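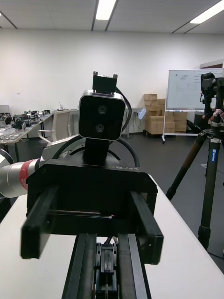 4. What the job counts can and cannot tell us

Teresa Garcia
October 31, 2021

The case for the Brenimeo grant rests on a single claim, repeated in each of the program's public reports: firms that took the money to buy automated equipment ended up with more workers than they would have had without it. The previous section set out how the grant works. I now turn to the evidence for the claim, and I find less of it than the reports suggest.

The trouble starts with the word "job." The grant application asks a firm how many posts it "expects to create or protect." Okorton, the consulting firm hired to review the program, adds the answers together and calls the sum the employment effect. A post that is created can at least in principle be found later on a payroll. A post that is protected is a guess about what would have happened in a world we never get to see, made by an applicant who gains from guessing high. Putting both in one column gives the softer number the standing of the harder one.

I asked for the two parts separately. Okorton replied that the form has only one box. That may be so, but it leaves open why the published tables carry the heading "jobs created" when the form asks for something wider. The heading was changed between the draft and the final version of the review, and no note explains the change.

4.1 The survey

Defenders of the grant point to a follow-up survey of firms in Kulholm, sent out 18 months after the first payments. Of the firms that answered, most said their headcount had grown. The program's staff treat this as proof. I would be slower to do so.

First, firms that had closed were dropped from the mailing list before the survey went out. The review describes this as "cleaning the sample." A firm that took a grant and then failed is a case the survey needed to hear about, and its workers lost their jobs whether or not anyone was left to open the mail. Second, the person filling in the survey was usually the same person who had signed the application. Few managers will write down that public money did nothing for them, least of all when another round of grants has been announced. Third, headcount was not defined. A bakery supplier in Foley told me it had counted agency workers in the follow-up but not in the application, because that was how it read the question each time. The firm was not trying to mislead anyone. It had been given a vague question and had answered it in a reasonable way, twice. 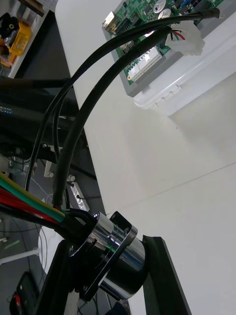
None of these problems is rare in business surveys, and any one of them could be lived with if the gains were large. They are harder to accept when all of them push the result in the same direction.

4.2 The payroll records

A better source exists. Employers in Kulholm file payroll records with the tax office every quarter, and these cover firms that got the grant, firms that were turned down, and firms that never applied. I matched grant recipients to rejected applicants in the same line of business and of similar size, and compared the change in paid staff over the same period.

The match is far from perfect. Only 14 pairs survived the rules I set, which were strict on purpose. Rejected firms may differ from successful ones in ways that payroll data do not record, such as the quality of their management or how full their order books were. I would not hang a policy on a sample this small, and readers should be suspicious of anyone who does, including me.

Still, the pattern does not help the program's case. Staff numbers rose in both groups. The gap between them was small, and it changed sign when I removed the four pairs with heavy seasonal hiring. If the grant had an effect near the size reported, some trace of it should have held up under so mild a test. The most I can say is that the records neither prove a gain nor rule one out. The official review says a good deal more than that.

4.3 Why equipment makes a poor stand-in for employment

Much of the confusion comes from what the program is able to observe. Its inspectors visit a site, confirm that the machine named in the application is there, and sign a form. Hardware is easy to verify. A wrist joint like the one in Figure 2, with its polished chrome housing and black cables, can be looked at and checked against an invoice. The effect of such a purchase on hiring cannot be checked in this way, and over time the first kind of evidence has crept into the place of the second. Several pages of the review list equipment under a heading that promises results for workers.

The opposite mistake is just as common. Critics of Brenimeo have taken the same equipment lists and read them as lists of jobs destroyed. One widely shared pamphlet claimed that a single installation in Foley would cost up to 100 workers their posts. I have been unable to find the basis for this. The pamphlet gives no source, and its author did not answer my letters. A machine may take over a task while the person who did that task moves to another one, or leaves, or is kept on with fewer hours. Those are very different outcomes for the worker, and a purchase record is silent on which of them came about.

Hours deserve more attention than they have received. The payroll files record whether a person was paid in the quarter and how much, but not how long they worked. A firm could cut every shift by a third and appear in my data as a firm where nothing had happened. Total pay gives a partial check, and I report it in the appendix, though overtime and bonuses muddy it. Neither side of the public argument has asked for hours data. The tax office says it has no plans to collect them.

4.4 What would change my mind

I do not claim that the grant failed. I claim that its success has been announced on the strength of figures that could not have shown failure. The next round opens in March, and there is more demand than money. If grants among equally ranked applicants were drawn by lot, the winners and losers could be compared through the payroll files at almost no cost. Program staff have told me this would be unfair to strong applicants. By their own scoring rules, though, applicants with tied scores are equally strong, and ties are now broken by the date the form came in. It is not clear to me what makes the speed of the post a fairer judge.

The application should also be split, with posts created in one box and posts protected in another, and headcount should be defined on the form itself. Closed firms should stay in the follow-up. Until then I treat the published totals as a record of what applicants hoped for, and the estimates in the next section leave them out.

Contact the author | Copyright 2021 Teresa Garcia | Back to top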